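Search this site
Search for: Go

What Happens to the Small Stuff? A Project on Packaging and Odds and Ends at Home
Student projects, Tremcombe
6 min read

Our project started with a drawer. Mirjana was looking for a battery at home and had to take out so many caps, clips, tiny boxes and bits of ribbon that she forgot what she was looking for. She told us at lunch, and it became clear that all of us had a drawer like it! When our teacher asked for a topic to do with waste, we already had one.

The group was Mirjana Golob, Finlay Forsyth, Mateja Milošević and me, Viorica Ristić. I did most of the writing, Finlay did the weighing, and Mirjana and Mateja ran the interviews.

What we wanted to find out

We had two questions. First, what kinds of small objects do people keep after the thing they came with is used up or broken? Second, why do they keep them? There is a lot of talk about big waste, like bottles and shipping boxes, and our town has good rules for those. Small things fall between the rules. A loose bottle cap is plastic, so you would think it could go with the plastic, but the leaflet from Gelgate (the sorting center that takes our town's recycling) asks people to leave caps screwed onto the bottles. What do you do with a cap that lost its bottle last year? The leaflet doesn't say.

How we did it

We asked families from our year to save up or hand over the small things they had been keeping without using. They could bring anything that fit in one hand, plus empty gift and product boxes. We collected all through March. By the end we had 245 objects, far more than we had planned for, and Mateja's mother wanted her hallway back.

We sorted everything four times. The first time we used material (plastic, metal, card, cloth, mixed). The second time we used what the thing was for. The third time we asked whether it could still do that job. The fourth sort was my favorite: we tried to guess why the person had kept it, and then checked our guess against what they had told Mirjana in the interview.

We were bad at guessing! I was sure that people kept nice boxes to use for presents. A few did. Most of them said the box "felt too good to throw away" and had no plan for it at all. One person had kept the box from a watch for so long that the watch itself was gone.

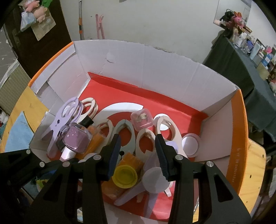
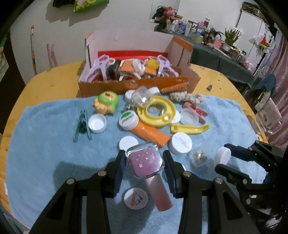 The weighing was harder than we expected. Finlay's kitchen scale only shows whole grams, and a bottle cap hardly moves it. Our first numbers were no good because the scale would show zero, then 3, then zero again for the same cap. In the end we weighed objects of one kind together and divided. That gives an average and hides the differences between them, but it was good enough to compare one material with another. All the plastic together came to 915 grams. Finlay checked that one twice.

What we found

Mixed objects were the most interesting part by far. A plain cardboard box is easy – flatten it and put it with the paper. A box with a magnet in the flap, a foam insert and a plastic window is really four things glued together, and it took Mateja a whole lunch break to get one apart. She ended up with a pile of card, a strip of foam, a clear sheet and two little magnets (which she kept, so now they are in her drawer).

Toys were another surprise. People hardly ever gave us a toy because it was broken. They gave us single figures from sets where the rest had gone missing, and they had often held on to the last one for years in case the others came back. Vesna Nedeljković, who teaches art and helped us with the display, told us she still has one from when she was six. We think this is a different kind of keeping from the boxes. With the boxes, people liked the object. With the toys, they liked what it reminded them of.

Then there were the caps and lids. We got caps that fit nothing, and several people told us they also had containers at home with no lid. We tried matching leftover lids with leftover jars between families, and it worked more often than you would think. Finlay went home with a jar that closes properly for the first time since he can remember.

Reasons people gave for keeping things:

- It might be useful one day (the most common answer by a long way)
- It looks nice
- They didn't know which bin it goes in
- It belongs to something, but they can't remember what
- A child in the family would be upset

The third reason is the one we think the town could do something about. People weren't being lazy. They had stood in front of the bins, had not been sure, and had put the thing back in the drawer.

What went wrong

We should have asked people to note where in the house each object came from. We only thought of it halfway through, so we have that information for some families and not for others, and we left it out of our results. We also only asked people we know. Families who sort carefully may have been happier to take part, and a bigger project would need to reach other people too.

Our interview questions changed a little as we went along. Mirjana noticed that asking "why did you keep this?" made people sound guilty, so she switched to "tell me about this one." The answers got much longer and much better after that – and a lot funnier.

What we would like to do next

We want to write a one-page guide to small things, with a line for each kind of object, and ask Gelgate to check it. We have also talked about a swap shelf for lids and jars in the entrance hall. Mateja has already drawn the shelf. It needs a name, and we have been arguing over that for longer than we spent on the weighing.

If your family has a drawer like ours and you want to try the four sorts yourselves, start with the last one. Guess first, then ask!

Related projects
Rain Barrels on the School Roof
How Loud Is Our Cafeteria?
Old Street Signs of Tremcombe
The Beltance Footbridge: A Model in Card and String
Which Bread Goes Moldy First?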